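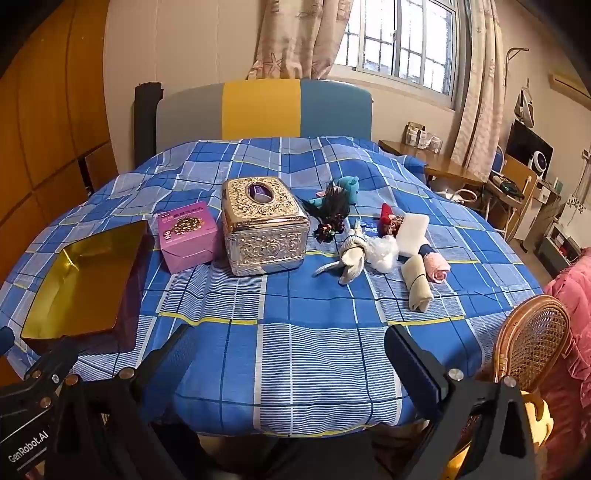 The blue plaid bedspread, with a couple of boxes on it.

If you've driven through Narkthorpe lately you'll have noticed the queue outside the old Fomel bakery on the main street. I joined it at 7 am last week, in the drizzle, for a passionfruit slice, and I'd do it again tomorrow!

The bakery has started selling home-style slices after closing its doors over winter, and the big news is that it's also putting together a community recipe book. They asked locals to drop off their favourite tray bakes and expected a few dozen. They got 290. I had a flick through the folder while I waited for my coffee and there must be a whole chapter's worth of hedgehog alone (some with walnuts, some with sultanas, one with crushed gingernuts that I've already made twice).

The plan is to cut it down to 171 recipes and have the book ready in October. My lemon coconut slice is still in the running, fingers crossed. It's the one I make for every school fete, with condensed milk in the base and far more lemon in the icing than the original called for — my kids complain if I go easy on it.

Tasting days are being held at the Lendthorpe hall, just up the road, and anyone can come along. You pay $2 at the door, grab a plate and score whatever you try. I went to the first one and took it very seriously for maybe four slices, then gave up and went back for more caramel. There were 80 of us in there and not nearly enough chairs, so wear comfy shoes.
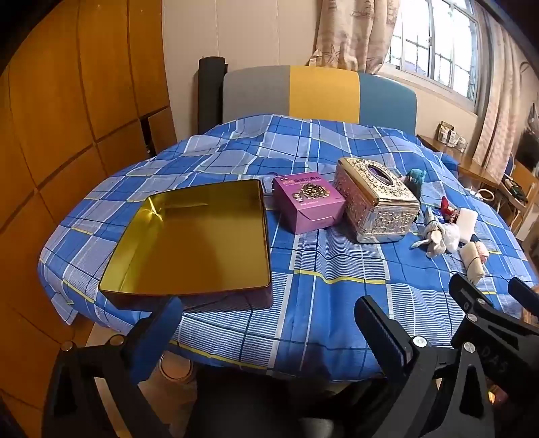

My pick of the day was a jelly slice with raspberry on top and a proper biscuit base, the kind that holds together when you pick it up. Close behind was a brown butter and date number that looked very plain on the plate and disappeared before I could get seconds. I wasn't so keen on the savoury table, to be fair. The zucchini slice was lovely, but the corn one needed salt and a good bit longer in the oven.

Kusuma, the little spice shop next to the hall, has come on board as well and is supplying the cardamom and cinnamon for the next round. They're hoping for more entries with a bit of warmth to them, and I've been playing with a cardamom and pear slice at home. So far the pear keeps making the base soggy. I'm going to try roasting it first and I'll report back.

Entries are closed for the book now, but the tastings carry on through the month and the bakery is keeping a waiting list for copies. You can put your name down at the counter. If you're going for the passionfruit slice, get there early — it was all gone by 9 am when my sister tried, and she hasn't stopped going on about it since.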